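Minutes, laundry and linen room group, Skirnero House
September 15, 2004

Present: me (Nawal Tahiri, taking notes because I sat nearest the pen), Tarek Bennani, and four from the second floor who asked to be put down as "second floor" and that's fine by me. Tawfik sent word he'd be late and then he was, so he's in from item 3.

**1. Last minutes**

Read out by Tarek, quite fast. One fix: the July minutes said the dryer on the left was the broken one. It's the right. Everybody has been using the broken one for weeks and wondering about their towels! Agreed with that change.

**2. The baskets**

This took up most of the evening, so bear with me. We've got the six plastic baskets now, all different colors, and the question was where they live and how people leave them when they're done. Tarek had strong feelings. He says a basket left any old way gets something shoved under it, and then the something stays there until spring. I said I do that too (guilty) and second floor laughed.

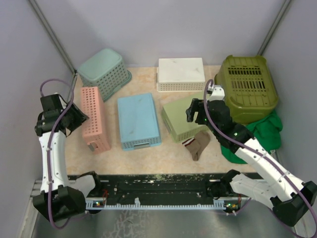 The brown sock with the cream cuff and the thin red stripe is still looking for its owner, and so is the bright green cloth that was bunched up under the big olive basket. Second floor thought the cloth might be from the Grireck people downstairs, but they'd already been asked and said no. I'll pin a note on the board. If they aren't claimed by the next meeting the cloth goes in the rag bag, and Tarek wants the sock thrown out, which I voted against. One sock is still a sock! We left it at "keep for now."

Then a long back and forth about upside down or right way up. Second floor likes them upside down to keep dust out. Tarek likes them open side up so you can see at a glance if somebody left a washcloth in the bottom. I can see both sides, but I have to say I'm with Tarek on this one, as I once carried a pair of tights all the way to the bus stop stuck in a rim.

Vote: open side up, four for, two against.

**3. Stacking**

Tawfik came in here, with cookies, so he was forgiven. He'd missed the vote and wanted to have it again. We didn't.

He did have a good point about nesting, though. The pink, the blue and the pale greenish one go inside each other nicely, and that frees up a good bit of table for folding. The olive one is too deep and too wide for any of that and should just sit at the back by the wall on its own.

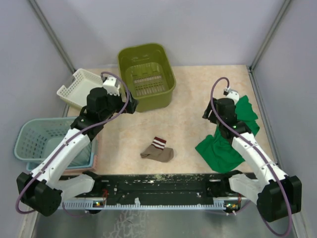 So the rule, as far as I could get it down while people were talking over each other: smaller ones nested, pink at the bottom, the olive one standing by itself, and the white one next to it for clothespins and odds and ends. Check the bottom before you nest anything. Tarek will write it up on a card in big letters. Tawfik asked for pictures on the card and Tarek said he can't draw, so Tawfik is doing the pictures.

Second floor asked whether the colors could go by floor. Nice idea, but we couldn't agree who'd get the pink, so it's on the list for next time.

**4. Money**

We had 782 in the tin and 406 of that is promised to Haltix for the dryer repair (the RIGHT one, please). Tarek asked if we should get a quote for a new machine while they're here. The last figure anybody remembered was up to 2000 and there was a bit of a silence after that. I'll call Haltix and ask anyway, asking is free.

**5. Anything else**

- The light over the sink buzzes. Tawfik will look at it.
- Somebody has been using the good scissors on cardboard. Please stop.
- Second floor would like a hook for the ironing board. Agreed, Tarek has a spare one.

**To do**

- Nawal: note about the sock and cloth, call Haltix
- Tarek: card, hook
- Tawfik: pictures for the card, buzzing light

Next meeting same place, once the dryer has been seen to. Tawfik is bringing the cookies again, the ones with almonds.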